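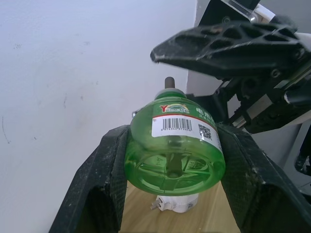
Mud bench notes, 9/22/26

Second go at the lost circulation mix for the Fornanau well. Marek Kováčik wants a recipe he can hand to the rig crew by the end of the shift after next, so I'm writing down more than I usually do. Marcela, if you're reading this while I'm out, the good stuff is on the bottom shelf, left of the roller oven.

Base mud

Same water-based system as last time, fresh batch. Bentonite first, let it sit overnight, then the polymer, then barite. I got impatient with the polymer again and dumped it in too fast, so there were fisheyes all over the place and I had to strain it (twice!). Weighed the cup afterward and it was a hair light on density, so in went more barite until Marcela Michalík was happy with it. She's pickier than I am about the mud balance, and she made me clean the lid hole before she'd believe any of it.

Gel strengths came out higher than on the first batch. I think the overnight soak did that. Not a problem for this job, but I'd keep an eye on it if the pumps on location are as tired as Marek makes out.

Plugging tests

Ran the mix against the slotted disks, starting with the narrow one. Pressure up to 500 psi and held, hardly any mud through. Then up to 1000 and I left it there while I ate my sandwich. When I came back the gauge said 986, and I'm calling that a pass. The small drop could be the plug settling or it could be that fitting on the back of the cell, which I've been meaning to swap out for ages and still haven't.

The wide disk was another story. Fine-grind walnut shell alone just blew straight through, whoosh, and half the cup ended up in the catch can. Adding the coarse flake helped a lot, and coarse flake plus a pinch of fiber helped more. Lost some 400 ml before it sealed, and after that it sat there nicely. I'd like to see that number come down before we put our name on it.

Things I'd try next: a bit more fiber, a bit less of the fine shell, and mixing it slower. The fiber balls up if you look at it wrong. Sprinkling it in by hand worked better than pouring from the scoop, but I can't see the guys at the hopper doing that in the wind.

Hotberg samples

The new graphite from Hotberg turned up in the wrong mesh size. I've opened one bag anyway to see how it behaves and it's pretty nice, springy, squashes and comes back. Marcela is calling them about the swap. Please don't use up the open bag, I want to run it on the wide disk with everything else kept the same.

Odds and ends

The roller oven is running hot again on the right side. Use the left slots for aging cells until Chu has had a look at it.

I borrowed the long spatula from the cement bench. It's in our sink. Sorry!

Londetti want their viscometer back in March, so whoever is planning the winter work, book it early or we'll all be fighting over the old hand-crank one.

To do: rerun the wide disk with the new fiber amount, swap that fitting, send Marek the narrow disk numbers, order more filter paper (we're down to the last box and it's the wrong diameter anyway).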